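Contents Previous Next Glossary Index

Chapter 7
Can It Do the Chores Yet?

I have a bad habit at parties. Somebody finds out what I teach, asks when they can buy a robot that does the laundry, and I talk for so long that the ice melts in their drink. This chapter is the long version of that talk, so get yourself a drink and put extra ice in it.

The short version is "some chores, in some places, on a good day." You already own machines that wash dishes and clothes, and plenty of people have one that wanders around vacuuming. What those machines have in common is that you do the hard part for them. You load the plates. You pick the socks up off the floor before the vacuum eats them (mine has eaten 3, and I still set it loose every morning). The part in the middle, the washing or the sucking up of dust, was solved long ago. The picking up, carrying, sorting and putting back is where we're still struggling.

My friend Leonie Mahuika runs a small parts workshop in Guvitstead, and she's the person I call when I start getting too excited. I once told her about a machine that had put 100 parts into a bin without dropping one. "Great," she said. "Who filled the tray it was picking from? And what did it do when the bin was full?" I had no idea! I called back the people who'd told me, and the answers were "a student" and "it stopped."

Leonie's two questions are going to follow us through the whole chapter, so write them down somewhere. When you read that a robot can do a job, ask what was set up for it beforehand, and ask what happens at the end. A person on a shop floor does both of those without being told. They nudge a bin over, step around a cone, notice that the thing they need is under something else, and carry on talking about dinner the entire time.

Shop floors do have one big advantage over your kitchen - people there are willing to change the place to suit the machine. Bins can all be the same size. A rack can stay where it was put. Nobody in my family has ever agreed to keep the mugs in one spot, and I've asked. That's why I'd bet on the shop floor first, and why most of the worked problems in Section 7.3 are about moving and sorting parts. We'll come back to the kitchen in Section 7.5, when you're feeling stronger.

Even on a tidy floor, though, there's a lot for a machine to sort out. Shiny metal throws back the lights and whatever is standing nearby. Clear surfaces are worse, because a camera may see the thing behind them, a reflection on top of them, or a muddle of both. A row of matching bins is easy for you to read and surprisingly easy for software to miscount, especially when the near ones hide what's in the far ones. And low spaces under tables are awkward for an arm, just as they are for my knees.

Before you turn to Section 7.1, spend a few minutes with the next three views. Pick one object in each and plan how you'd reach it with a single hand, moving slowly, and with no sense of touch. Where would you bump into something first? 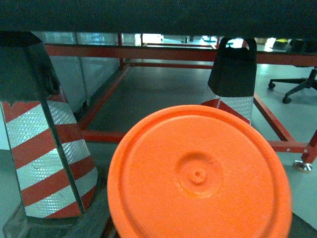
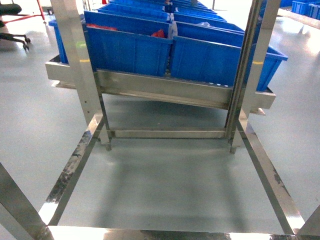
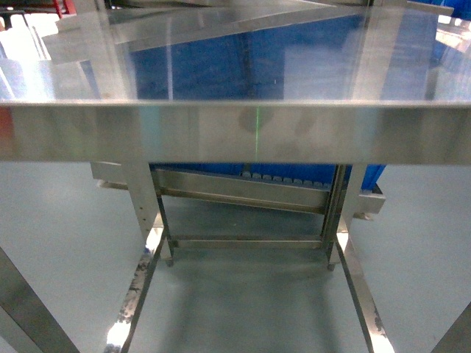

Figure 7.1. Top: traffic cones and an orange disc among red metal bars. Middle: blue bins in two columns on a steel rack. Bottom: a clear tabletop with a steel stand and a blue bin beneath its front edge.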